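drukonia-fold: README / data card

Two-arm garment folding, Plukbridge lab set, v0.6. Last edit March 6, 2025.

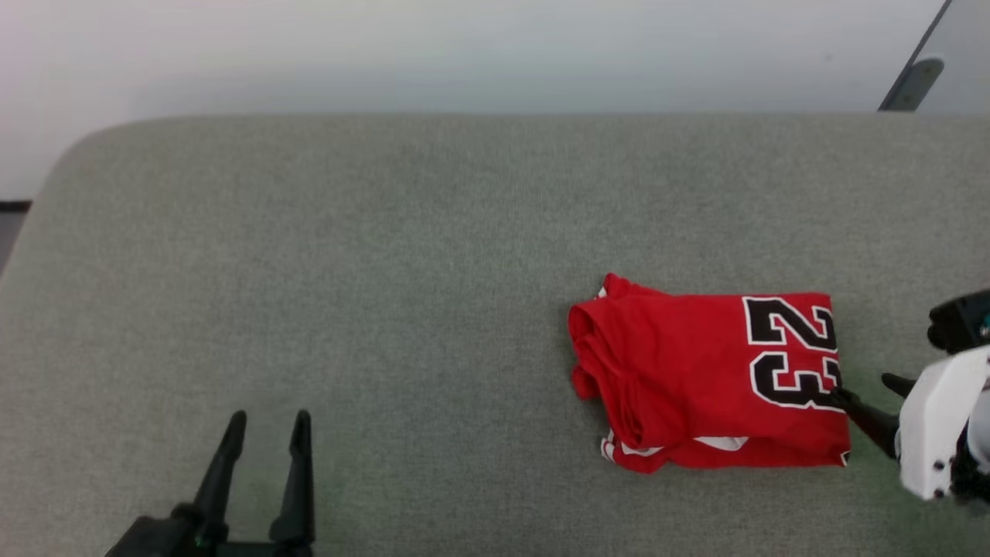
How are episodes scored?
By the final state only. A rater gives each fold a pass or fail against the target outline, and time taken doesn't count.

What's in it
- 400 episodes, teleoperated, both arms logged
- 6 garment types: jerseys, T-shirts, shorts, towels, pillowcases, vests
- head view plus joint positions and gripper opening
- soft upholstered surfaces as well as hard tables. Cloth drags differently on fabric, hence the seperate split

Method (short version)
Policy predicts 50 steps ahead, runs the first half, then predicts again. We call the replanning part Kaimal. It looks at whether the fingers have closed on cloth or are just pressing on it, and picks the next arm from that. Baseline is same network, no contact input.

Results
Held-out garments, upholstered split: baseline passes 49 per cent. Kaimal does better on jerseys and shorts, no real gain on towels. Full table in results/grorimton.csv. Don't quote the towel row yet, raters disagreed and it needs redoing.

Known problems
- printed numbers and trim pull the grasp points towards them. Red jersey is the worst for this
- bunched collars: policy often treats the roll as an edge
- idle arm sometimes drifts while the other one works. Harmless but it is in the logs
- gripper opening not calibrated the same in the August batch, use the offset file

To do
Re-rate towels. Add sleeves-out starts. Fix the Grorimton loader, it skips the last epsiode in every folder.

Licence: research use, see LICENCE.txt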